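**Drosodetti ouvre à Buenaventura un service de mise en place des postes de travail**

2021-10-05 - Pour diffusion immédiate
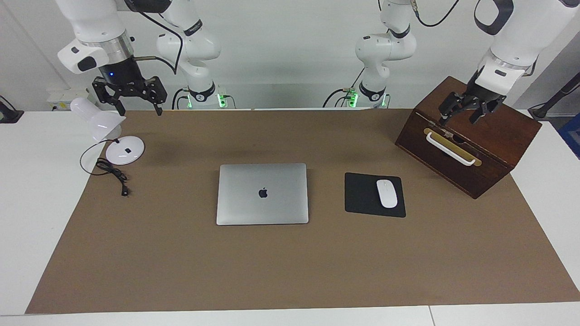 Drosodetti propose dès ce mois-ci aux petites entreprises un service d'installation et de rangement des bureaux, baptisé Fillier. Chaque poste est préparé selon la même liste - une lampe, un ordinateur portable, un tapis et sa souris, une boîte pour les papiers. La lampe blanche se place à gauche, le portable fermé au centre, la souris à droite sur son tapis noir, et la boîte en bois sombre à poignée blanche dans l'angle arrière droit. Une grande feuille de papier brun protège le plateau.

Le service a été mis au point dans les locaux de Serov, où 700 postes ont été rangés en 8 semaines. Les câbles sont regroupés en dernier, une fois la place de la lampe fixée.

La formule de base couvre un bureau complet, boîte comprise. Les commandes sont reçues à l'agence de Buenaventura à partir d'octobre, avec un stock de départ de 1 379 boîtes.

Contact presse : Drosodetti, agence de Buenaventura.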